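Food Labeling, Unit 4: Allergen Statements on Packaged Foods

Notes by Pao-chu Mok. Read before the January workshop.

Last unit covered the order of the ingredient list. This one covers how allergens are declared, and the difference between "contains" and "may contain."

In the United States, 9 foods count as major allergens: milk, eggs, fish, crustacean shellfish, tree nuts, peanuts, wheat, soybeans and sesame. Sesame was the last one added.

A packer can declare an allergen in two ways. The first is inside the ingredient list, in parentheses after the ingredient, as in "whey (milk)." The second is a "Contains" statement right after or next to the list. If a "Contains" statement is used, it has to name every major allergen in the product, even those already clear from the list.

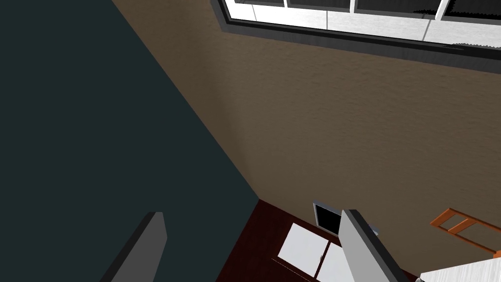
Window at the top of the brown wall.

Tree nuts, fish and crustacean shellfish need the specific kind. "Contains: tree nuts" is not enough — it should read "almonds," "pecans" and so on.

Worked case: Drakdale chicken gravy mix

Siebe Wouters brought this one in. The list names wheat flour, nonfat dry milk and soy lecithin. The "Contains" line on the draft label names wheat and milk only. The draft was sent back and 1730 pouches had to be relabeled before shipping. 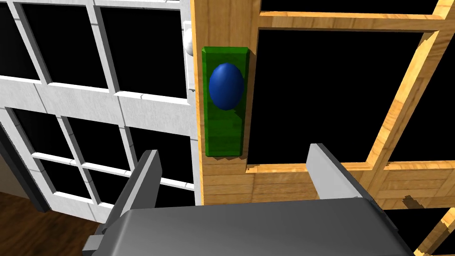

The soy was missed when the supplier changed the release agent and the spec sheet was not updated. Check the date on the spec sheet first, then compare it with the list line by line.

Advisory statements

"May contain" and "made in a facility that also processes" are voluntary. They deal with cross-contact, meaning traces picked up from shared equipment. They do not replace good cleaning, and they cannot be used to cover an allergen that is in the recipe. 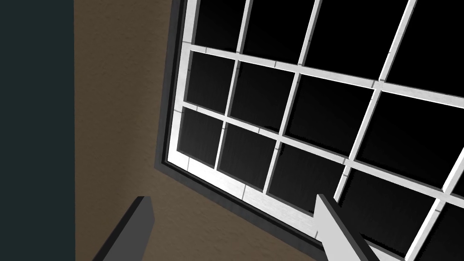
Tall window with white bars and black panes.

For the workshop

Bring the Loster cracker label and the Dridero soup label from the packet. Mark each allergen in the list, write the "Contains" line yourself, then compare it with the printed one. Work in pairs. Muchen Xie has spare packets.

Next unit: serving sizes.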